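Flastbridge Food Hall: Allergen-Safe Retail Project
Progress report, second reporting period
Prepared by Gisela Reinholz for the Butum Fund

1. Status

Work is on schedule in two of the three work areas. Supplier verification is complete for the dry goods range. Staff training is complete at the main store and under way at the Awwad Street branch. The customer tasting program started in June and is behind plan; see section 4.

2. Supplier verification

The product list submitted with the application covered 262 lines sold as free from milk, egg or nuts. All have now been checked against a current supplier declaration. Thirty-three lines were removed from the allergen-safe shelves. Most of these carried a precautionary statement on the outer case that was missing from the shelf label. The remainder came from suppliers who did not return the declaration by the deadline. Four lines have since been reinstated with corrected labels.

Filtano, which supplies the nut-free baking mixes, changed its packing site during the period. A new declaration was requested and received before the first delivery from the new site. No stock from the change-over week was placed on sale.

Declarations are stored by supplier and by renewal month. The store system does not flag an expired declaration at the point of ordering, so the buyer checks the list by hand each Monday. The software change needed to automate this has been priced and falls outside the current grant.
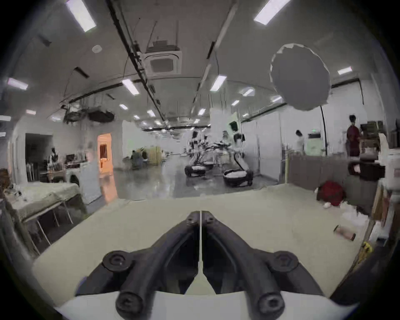
3. Staff training and handling procedure

The revised counter procedure separates tools and surfaces by product group. Each group has its own scoops, tongs and boards, stored in a closed drawer when not in use. The cleaning instruction was rewritten after the first training session, when staff asked how to treat tools with joints and fixings. The revised wording deals with places where food residue can collect: recessed screw heads and hollow channels in molded parts. Any counter tool with features of this type is now excluded from the nut-free drawer. One-piece tongs are specified for that group.

Retno Sopacua delivered the training in two-hour blocks before opening. Attendance at the main store was complete. At Awwad Street, the weekend team has yet to attend.

4. Customer tastings

The plan called for one tasting per month at each store. The main store has held its sessions as planned. The branch has held none, owing to the training gap noted in section 3. Sampling will not begin there until the weekend team is signed off.

A total of 720 sample portions were served. Ingredient cards were displayed at each session, and the source packaging was kept behind the counter until closing. No reactions were reported. Comment slips asked most often for milk-free cheese and for smaller pack sizes.

5. Budget

Spending on training is under budget. Spending on labels is over budget as a result of the corrections described in section 2. We request approval to move the training underspend to the label line. The total grant is unchanged.

6. Next period

Complete training for the weekend team.
Start tastings at Awwad Street.
Extend supplier verification to chilled goods.
Send the revised cleaning instruction to the Fund with the next claim.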